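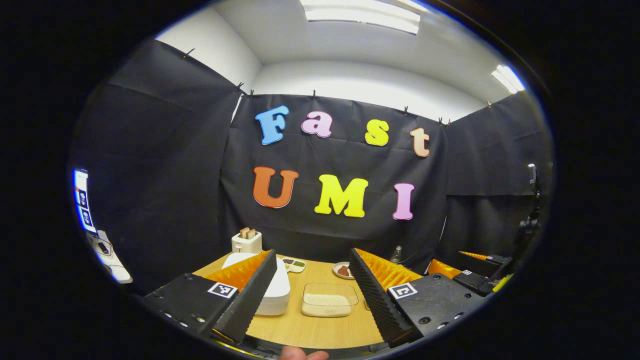
Fabric backdrop

A fabric backdrop is a length of cloth hung behind a table, stage or display so that the wall behind it does not show. Fabric backdrops are used in shop displays, school plays, puppet shows, craft fairs, small studios and home photography. The cloth may hang as a single sheet or be carried around onto the side walls, in which case the arrangement is usually called a three-sided surround or a booth.

Black is the most common color for general use. It hides shadows, shows less dirt than white, and lets colored objects and lettering stand out. Gray and dark blue are used where black would look too heavy.

Materials

Most backdrops are made from one of four types of cloth: cotton muslin, polyester, felt or velvet. Muslin is cheap and easy to cut, but it creases when folded and can look thin when there is a light behind it. Polyester is lighter and dries faster after washing, though some weaves have a slight shine. Felt has a flat, dull surface and does not fray when cut. Velvet absorbs the most light and is the heaviest and most expensive of the four.

Cloth is sold by the yard in fixed widths. A backdrop wider than the roll has to be made from two or more panels, either sewn together or hung with their edges overlapping. In a three-sided surround, separate panels are often used for the back and the sides, with the joins in the corners, where they are least noticeable.

Hanging

Cloth can be hung from a pole, a wire, a rail or the wall itself. A pole passed through a sewn pocket gives the straightest top edge. Clips are faster and leave the cloth undamaged, but they hold it only at certain points, and the fabric between them tends to sag. Widely spaced clips also produce long vertical folds running down from each point. Corners normally need more support than straight runs, and it is common to place clips on both sides of a corner.

The cloth does not have to reach the ceiling. For a tabletop setup it only needs to cover the wall as high as a seated or standing viewer is likely to look. A strip of bare wall above the top edge is usual in rooms with high ceilings.

Creases

Folded cloth keeps its fold lines for some time after it is hung. They can be removed with an iron or a garment steamer, depending on the fabric. Velvet should be steamed from the back, and polyester calls for low heat. Storing the cloth rolled on a cardboard tube keeps new creases from forming. Pulling the cloth tight and clipping the sides will flatten shallow wrinkles but does little for sharp ones.

Lettering

Names, titles and short messages are often fixed to a backdrop with cut-out letters. Foam letters are a popular choice since they are light enough for cloth to carry without pulling out of shape. They are typically cut from EVA foam, the same soft sheet used in craft kits and children's play mats. Felt, card and thin wood are also used. Wooden letters need a firm backing behind the cloth.

Pastel and bright colors are the easiest to read against black. Yellow, pink, orange and light blue all work well, while purple, brown and dark green tend to disappear. Letters with a pale outline can be read from farther away than plain ones, and rounded cartoon styles are common in sets made for classrooms and parties. A mixed-color set may have capitals and lowercase letters in the same package.

Letters are attached with pins, double-sided tape, glue dots or hook-and-loop patches. The hook side will grip felt and some brushed fabrics directly, but slides off smooth polyester. Pins hold on any cloth and leave small holes.

Getting a row straight is harder on fabric than on a wall. The cloth moves as each letter is pressed on, and a fold behind one letter can push it out of line with the others. The usual method is to stretch a piece of string across the cloth as a guide, place the first and last letters, and then fill in between them. Two-row layouts are spaced from the middle outward, so that a shorter row sits centered under a longer one. Lettering is best applied after the cloth has been hung - letters put on while it lies flat on the floor often shift out of line once it is raised.

Tables and objects

A backdrop is often paired with a small table. Light wood gives a clear contrast with black cloth and makes the edge of the table easy to see. A tablecloth in the same black hides the table and leaves only the objects visible. For household items such as toasters, cups and plates, a bare wooden top is generally preferred, as it suggests a kitchen counter.

White appliances are conspicuous against black and may appear brighter than they do in an ordinary kitchen. Food has the opposite problem, and browned toast, coffee and dark bread can be lost against the cloth unless light falls on them from above or from the front.

Lighting

Ceiling lights are enough for most displays. Fluorescent fixtures give an even light with soft shadows, but white walls above the cloth will reflect much of it and can look very bright next to black fabric. Spotlights bring out wrinkles, especially when placed to one side. A light close to the cloth is a fire risk and should be kept at the distance given by its maker.

Care

Dust and lint show clearly on black cloth. A lint roller or a soft brush removes most of it. Cotton and polyester can usually be machine washed in cold water; dyed cotton should be washed separately the first few times. Felt may shrink and is normally spot cleaned. Tape residue should be taken off before washing.

Foam letters can be wiped with a damp cloth. They are stored flat, as foam kept bent will hold the curve. Letters kept in strong sunlight fade, with pinks and oranges usually changing first.

See also

Stage curtain
Bulletin board
Cyclorama
Felt board
Trade show display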